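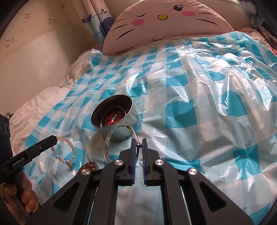
Hand-Held Gripper Recording: Frequently Asked Questions on the Site Rules

Applies to all home and small-site recording under the Gendport program, revision 3. Maintained by Zainab Afolabi and Musa Ajayi. The rules were revised in July. Where this page and the written procedure differ, the procedure applies.

Who has to follow these rules?

Every operator who records with a hand-held gripper, in any location, including the operator's own home. Reviewers at Plusbridge apply the same rules when accepting or rejecting an episode.

What counts as one episode?

One continuous recording with one stated goal, for example "move the bracelets into the tin." The episode begins with both grippers clear of all objects and ends in the same state. Stopping to rearrange objects by hand ends the episode. Start a new one.

May I work on a bed or other soft surface?

Yes. A soft surface must be covered by a sheet or cloth large enough that dropped objects stay on it. Folds and wrinkles are allowed. Do not smooth the cover between episodes in the same set, and do not pull on it with the free gripper unless that is part of the goal.

Is a shiny or plastic cover acceptable?

Acceptable, with a note. Enter "reflective surface" in the site field. If glare hides the object for most of the grasp, move the lamp or the objects and record again.

Does the background have to be plain?

No. Patterned covers, curtains, wallpaper and cushions may stay in place. Remove or turn over anything that shows a name, an address, a face in a photograph or an account number. Printed cartoon faces are not personal data and do not need to be masked.

May operators' hands be visible?

Hands on the handles are permitted. Faces are not. A bare hand touching a task object during an episode is a rejection.

What are the rules for small items such as jewelry?

Section 4 of the procedure covers these. In short:

Use costume or low-value pieces only. The owner must agree in writing before the first episode.
No loose stones, and no pieces that are already cracked or partly unstrung.
Beaded strings are gripped across the beads and lifted slowly. Do not stretch a string between two grippers.
Rigid pieces such as bangles are gripped on the band or rod. Avoid joints and raised ends where the shape allows it.
Chains and cords that are tangled may be moved as a group. Log the group as one object.

How hard may I close the jaws?

Close until the object does not slip, then stop. The trigger has no force limit. Open bangles deform easily across the gap, so squeezing the two ends toward each other is prohibited even when the piece springs back.

How often should the jaw pads be checked?

Before each set, and after any drop from higher than a hand's width. Look for grit in the ridges, lifted edges and cuts. Wipe with a damp lint-free cloth and let the pad dry. A pad with a lifted edge is replaced before further use. Check at the same time that the pivot screws are seated. Do not tighten them past the stop.

Do both grippers have to be used?

Only if the goal says so. An idle gripper is held still at the side of the work area. It may rest near objects but must not be moved over the active one while a grasp is in progress.

Why was my episode rejected?

The last audit, run by Shengli Cui, covered 2,064 episodes. Of these, 1,669 passed, 367 were returned for relabeling and the remainder were deleted. The most common cause of return was a goal statement that did not match the final position of the object. The most common cause of deletion was a bare hand entering the work area.

Are failed grasps rejected?

No. A slip, a miss or a second attempt is kept if the goal is completed in the same episode. Label it "retry." Do not trim it out.

How should containers be described?

By type and state: "tin, open, on its side" or "box, lid closed." If the container already holds items, list it as "partly filled" and give the general contents. Individual pieces inside it do not need separate entries unless they are picked.

What do I do if something is damaged?

Stop recording, leave the item where it is and report it to Tobiloba Ekpo on the Trestier form within the same working day. Keep all pieces, including loose beads. The episode is kept on hold until the report is closed.

Can I request an exception?

Send the request to Adebayo Garba with the site number, the rule number and the proposed change. An exception covers one site and one set. It does not carry over to the next revision.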